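Skilska - people wanted for our tidying afternoons

I've been running Skilska for four years now, first from my own kitchen table and then from the back half of the old Pichon shop, and I've finally reached the point where I can't do it without more hands. So this is me asking for yours!

What we do is simple enough. People send us the contents of their craft drawers, potting benches and hobby rooms, all jumbled up in boxes, and we sort the lot into sets that go out to day centres and after-school clubs. Tape with tape, brushes with brushes, little garden tools with other little garden tools. I'm looking for 20 people to come along for an afternoon and try out our new way of setting up the sorting tables, which I've called the Jillaten layout (after the street I grew up on, if you must know).

You don't need any experience. I'd like a proper mix - people who label their spice jars, and people who have a drawer at home they're frightened to open. If you're the second sort, please do apply, I've got far too many of the first already.

What happens on the day

You turn up at 1.30, get a cup of tea, and pick a table. I'll give you a mixed box and a few baskets and trays, and then I leave you alone with it. You put things where you think they belong. Afterwards we sit down and you tell me what was awkward: whether the basket was too deep, whether you kept reaching across yourself, whether you gave up on the small bits and shoved them all in one corner (I do that). The whole thing takes up to 4 hours with breaks, and I pay £200 for the full afternoon, plus your bus fare.

The tables are dressed a bit like a real corner of somebody's house, so there's usually a plant or an ornament to work round. It makes a difference! Things get put down next to a vase in a way they never do on a bare worktop. 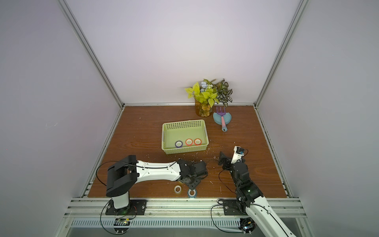

Flatavero wrote in to ask whether the rolls of tape ought to be stood up or laid flat, and said that at home they only ever find the end again if the roll is kept upright in something. I haven't got a house rule on it and I'd like to keep it that way until the sessions are over. Do whatever you'd do in your own kitchen, and then grumble to me about it.

A few practical bits. The room is on the ground floor and there's a ramp at the side door. Most of the work can be done sitting or standing, and I've got stools in two heights. Wear something you don't mind getting dusty. You need to be over 18, and please tell me if you have a latex allergy, as we do get gloves and balloons in the boxes.

Sessions run through September. To apply, drop a note through the door at Skilska or use the form on our website, with your name, the afternoons you can't manage, and the worst drawer in your house in 500 words or fewer. Fewer is fine. I read all of them myself, usually in the evening, so give me a few days to get back to you.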